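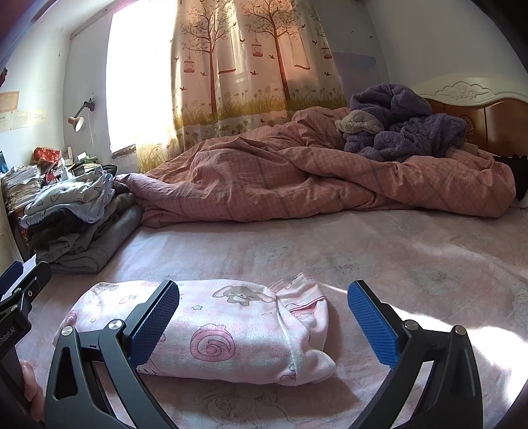
Puppy print, folded, on the pink sheet

grurkness: Selling outgrown kids' clothes in September. Is 40 cents apiece too low for a mixed lot of 200?

orero: Way too low. Sort by size and sell small bundles.

yadav_k: Disagree. Bundles took me weeks – the mixed lot went in one evening. 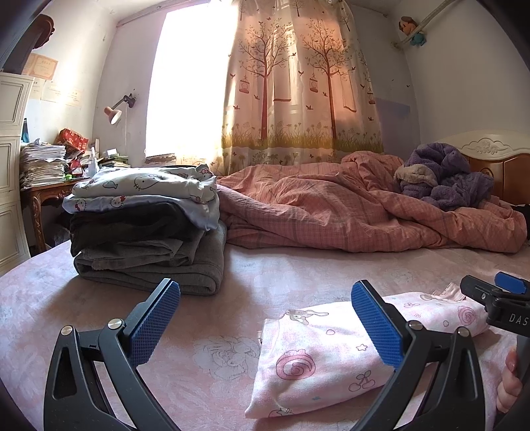
Posted by Toivo Lappalainen, 7:40 pm

Sizes matter more than price. Parents skip a lot if half of it won't fit.

orero: Same here.

yadav_k: Depends on the town. Nonatano buyers take anything.

grurkness: OK, splitting by size, but I'm keeping the price.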